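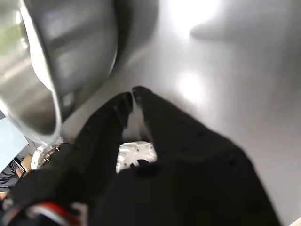

How I Make Yogurt at Home (One Big Batch a Week)

I started making my own yogurt when the price of the big tubs at my store got silly, and now I can't stop. It's milk, a spoonful of old yogurt, and a lot of waiting around. My neighbor Marites Dizon got me into it. She makes hers in the oven with the light on, and I've pretty much stolen her method, with a few changes for my drafty kitchen.

I do this in the evening, usually after dinner, so the yogurt can sit overnight and I can have it for breakfast the day after. (Not the next morning, sadly. It needs time in the fridge.)

What you need

Half a gallon of whole milk
3 tablespoons of plain yogurt with live cultures
A heavy pot with a lid
A kitchen thermometer
A whisk
A big metal bowl for ice water
A couple of bath towels
A colander and a thin cotton dish towel, if you like it thick

About the milk: whole milk gives you the creamiest result. Two percent works and comes out a bit softer. I've had bad luck with the ultra-pasteurized kind, although my sister-in-law swears by it, so try it if that's what you have. Check the starter yogurt for the words "live and active cultures" and make sure there's no sugar or vanilla in it.

Step 1: Heat the milk

Rinse the pot with cold water and don't dry it, then pour in the milk. Marites says this keeps it from sticking, and I have scrubbed enough scorched pots to do whatever she tells me! Set it over medium-low and stir every few minutes, scraping along the bottom.

You want 180 degrees Fahrenheit. It'll be steaming, with tiny bubbles around the edge. If you like a firmer yogurt, hold it near there for ten minutes or so, turning the heat way down. Don't let it boil. It climbs up the sides fast once it gets going, and then you're cleaning the stove instead of making yogurt.

Step 2: Cool it down

Put some ice and cold water in the big bowl and lower the pot in. Keep the water well below the rim of the pot, and stir the milk while it cools. Take it out when the thermometer reads 115. You can also leave the pot on the counter, but that takes forever and I always forget about it and have to warm it back up.

If a skin forms on top, fish it out with a fork. My kids fight over it. I have no idea why.

Step 3: Add the starter

Put the yogurt in a cup with a ladle of the warm milk and whisk until smooth. Pour that back into the pot and stir gently. It's tempting to add more starter, thinking it'll set harder. I tried that with half a cup once and got something grainy and very sour, so now I stick with three tablespoons.

Step 4: Keep it warm

Lid on, towels wrapped around the whole thing, into the oven with the light on and the heat OFF. Put a sticky note on the oven door. I once preheated for a frozen pizza with a batch in there, and I lost the yogurt plus a perfectly good towel.

Leave it for eight hours. Longer makes it tangier, and I usually end up closer to ten because I sleep in. Try not to move or jiggle the pot while it's setting. In April I get by with one towel, and in the dead of winter I use both and tuck a jar of hot water in next to the pot.

Step 5: Chill

Move the pot straight to the fridge, still covered, for at least four hours. It firms up a lot as it chills, so don't panic if it looks wobbly when it comes out of the oven. A puddle of yellowish liquid on top is just whey. Stir it in or pour it off.

Step 6: Strain it (if you want)

For thick, Greek-style yogurt, line a colander with the dish towel, set it over a deep bowl and spoon the yogurt in. Put it back in the fridge. Two hours gets you a thick spoonable yogurt, and overnight gets you something you can spread on toast with a little salt and olive oil. I use the whey in pancakes.

Keeping it going

Save three tablespoons in a small jar before anybody gets at the batch, and use it within a week. After five or six rounds mine starts to get thin, and I buy a fresh little cup from the store and start over.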